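Block Play and Early Maths: notes for session 4

Hello all, and thank you for being so lively last time. I've typed these up from my own scribbles with the bits I forgot to say put back in, so they won't match what you heard word for word. If you were away, read this with the Baneck chapter open next to you (the short one on towers, never mind the long one on bridges) and you'll have most of it.

We're still on small-number block play. I know some of you were hoping to get on to the big floor blocks and the hollow ones, and we will, but I want to stay with the little cubes for one more session. I used to rush this part myself. I'd put out a whole tub, the children would have a lovely noisy time, and at the end I'd have written down "played with blocks" and nothing else! With only a few blocks on the table you can see what's going on in each decision, and so can the child.

So: three cubes, two colours, one small table. You can do a whole morning's observing with that.

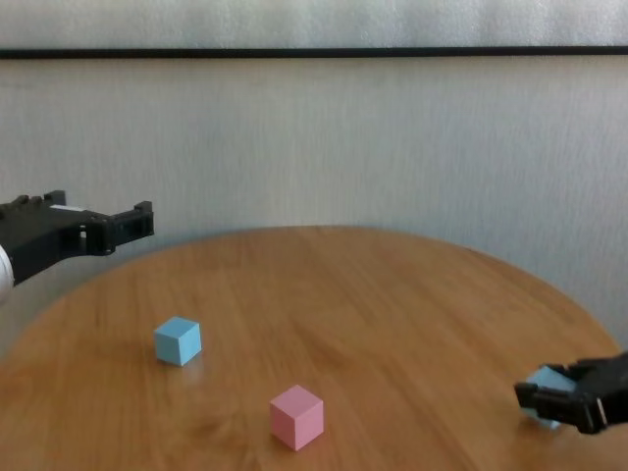
Early Years Practice Team, Stitcombe College

Before any building happens, look at where the blocks are. A couple of cubes lying apart with bare table between them is a perfectly good starting point, and I'd rather you set out like that than in a neat row. A row already tells the child what to do (line things up, or count along it). Scattered blocks leave more open. Which one gets picked up first? Is it the nearest one, or the one that's a different colour from the others? Does the child bring the blocks together before stacking, or build wherever the first one happens to be?

A pink one and two light blue ones is a nice mix. I like pastels for this work, mainly as they're gentle on the eye over a long session, and the odd one out still stands out plenty against a wood-coloured table. You don't need special kit. Any same-sized cubes will do so long as the faces are flat and they don't slide about too easily.

A word about viewpoint, as it came up at the tea break. When you sit at a table, the cube close to you looks bigger than the one further off, even when they came out of the same set. We adults correct for it without thinking. Younger children may well tell you that the near one is "the big one", and I'd ask you to hold back before you put them right. Put the two side by side and let them look again. Then swap them over. It's a cheerful five minutes and there's real measuring in it, since comparing directly is where measuring starts.

Words to listen for

I've had a few requests for a list, so I've put one in. These are words you might hear or might slip in yourself during tower play.

on, on top of, under, underneath, between
next to, apart, together, near, far
top, middle, bottom
same, different, another one
straight, wonky, turned, corner, edge, flat
first, next, last
taller, as tall as, shorter

"Between" and "middle" are the ones I'd watch most closely. You can't have a middle with two blocks, and with three you get exactly one, so a three-block tower is about the best teaching aid for that word I know. Four blocks muddles it again. Try asking a room of adults which is the middle of four and see how they get on.

What makes a tower stay up

Right, the physics, and don't groan, there isn't much. A block will sit on another block as long as its weight is over the part that's holding it up. For a plain solid cube you can think of the weight as acting through its centre. If that centre is above the top face of the block below, it stays. If it's been pushed out past the edge, over it goes.

People remember that part. What they tend to forget is that it applies to everything higher up, too. The bottom block has to support the middle and the top together, so what matters down there is the centre of those two taken as a pair. That's why a child can place a third block quite sensibly on the second and still bring the lot down: the second was already hanging over a bit, and the third went further out the same way. It's maddening for them, as the block they've just placed looked fine.

Turning a block is another matter altogether, and this is where I got a bit carried away on the whiteboard. Sliding a cube sideways moves its centre. Twisting it on the spot leaves its centre exactly where it was. The corners stick out over the sides of the block beneath and it looks dreadfully unsafe, but the tower is hardly any worse off for it. Lots of children will fuss at a twisted block and try to line it up, and in the fussing they knock the whole thing over. Others love the star shape the corners make and will twist every one on purpose.

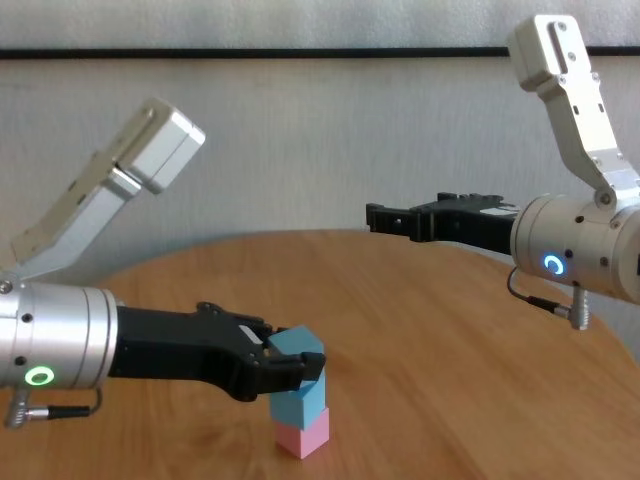

So when you're watching a stack go up, try to keep those two apart in your notes. "Shifted" for a block that has moved off centre, "turned" for one that has rotated. A child who corrects the shifted ones and leaves the turned ones alone has worked out something quite grown-up about balance, whether or not they could tell you so. Duyên Nông made this point very nicely in her talk to the July group, and I've pinched the two words from her.

Let go slowly

Placing a block is one skill and releasing it is another. Have a go now with whatever's on your desk. You bring the block down, you feel it touch, and then you have to open your fingers without dragging it sideways or tipping it. If one finger comes away before the other you give the block a little nudge. If you're still pressing down as you open, the stack gets a push it didn't need.

Very young children often haven't got the slow release yet. They can reach and grasp beautifully and then they fling their fingers open and that's the end of the tower. It isn't carelessness and it doesn't mean they haven't understood stacking. Please write down which part went wrong if you can spot it: the lining up, the lowering or the letting go. "Tower fell" on its own tells me next to nothing when I'm reading your observations a fortnight later!

Watch the other hand as well. Some children steady the bottom block with it, some park it flat on the table, some already have the next block ready in it. All worth a line.

Colour and pattern

With two colours in a set of three you've got only so many towers. Put the pink at the bottom, in the middle or at the top, with the blues filling the other two places, and that's your three. I asked you to find them all and a few of you went looking for a fourth, and quite right to check. If the two blues count as the same, there isn't one. If you mark one of the blues with a sticker so you can tell it from its twin, the number jumps to six. Do this with the older ones in reception. They get very indignant about it and start making lists, which I adore.

Copying is the other good game. Build a tower, leave it standing, and ask for one "just like mine" (you'll need a second set). Start with colour order only. Most will match the bottom block first and work up, though you'll meet the odd child who starts from the top colour and then has to take it all down again. Once that's easy, turn the middle block so a corner faces the child and see if they copy the turn. Some won't notice it. Some will notice and tidy it up for you.

The last step is to knock yours down and ask them to build it from memory. Keep it to three blocks. I've seen people go straight to five or six and then report that the child "can't do patterns", when all they'd found was that remembering six things is hard.

A few practical bits

Round tables are lovely for pairs, as neither child gets stuck on the wrong side of a corner, but the edge curves away sooner than you'd think, so begin nearer the middle. If you're watching from a chair, sit at the child's height. Looking down on a tower, you'll miss the overhang completely.

Leave a fallen tower for a moment before you help. Count to 4 in your head. It feels like ages, and quite often they've started again before you get there.

And please don't say "good tower" every time. Say what you saw. "You turned that one." "The pink one's holding up both the others." It gives them the words, and it gives them something to answer back to.

For next time

Do one observation of up to ten minutes, one child, three blocks. Use the Saragih sheet if you like the boxes, or plain paper if you don't. I need the starting positions (a quick sketch is fine), the order the blocks were picked up in, any shifted or turned blocks, and at least two things the child said, word for word. If they said nothing, write that down instead and tell me where they were looking.

Reading is pages 3 to 42 of the Baneck book. It's less than it sounds, there are a lot of diagrams. The bit on balance is stiffer than my version and I'd leave it until you've had a play yourselves.

The spare cubes are in the drawer under the sink in the teaching room. Sign them out, and bring them back in complete sets, please, as I'm down to the last few pinks.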